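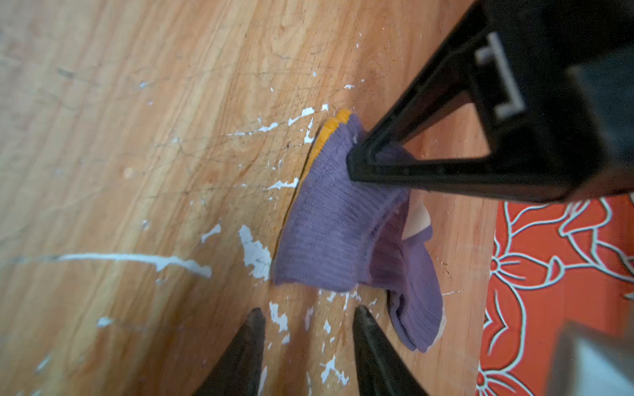

Guðlaug Mikkelsen charges $300 for a morning of sorting somebody's laundry, and I went to meet her expecting to dislike the whole idea. Her business is called Putside. It has a website, a phone number and one employee, who is her.

"People think I fold," she said. "Folding is the easy part. I look at what's on the floor and ask why it landed there."

I asked whether the answer wasn't usually that somebody took it off and dropped it. She agreed that it usually was.

Mikkelsen's main subject is socks. She keeps a ledger of every one she has picked up in clients' homes since she began, and in October the total stood at 2,215. Of those, she says, 1,914 were reunited with a partner the same day. I asked who checks the figures. "I do," she said. I asked what counts as a partner when a household buys the same black sock by the bag. She thought about it for longer than I expected.

"Any two that match," she said finally. "I know that flatters the number."

Colored socks she finds more interesting. A purple one with a yellow band can have only one mate, and if that mate is missing the owner has to decide something. Most don't. They put the single sock back in the drawer, where it stays for years. Mikkelsen gives it 44 days in a shoebox and then it goes to the rag pile. Why 44? "Thirty was too short. People got upset."

She has opinions about floors, too. A sock on carpet gets stepped over. On bare wood, she claims, it bothers people sooner, even wood that's already scratched up and spotted with old paint. I told her my own floor has paint on it and my socks can lie there quite happily through a weekend. "Then you've stopped seeing the paint as well," she said, and I had no good answer, although I don't think it proves her point.

We talked about products. She used to recommend the Zallton clip, a plastic ring that holds a pair together in the wash, and has given it up. "You have to remember to use it. If you could remember, you wouldn't need it." She now suggests a mesh bag from Brultard, one per person. I pointed out that a bag has to be remembered too.

"Yes, but it hangs on the door," she said.

Would she do my place for nothing, so I could see whether it lasted? She would not. She did offer a discount, and asked whether I owned a shoebox.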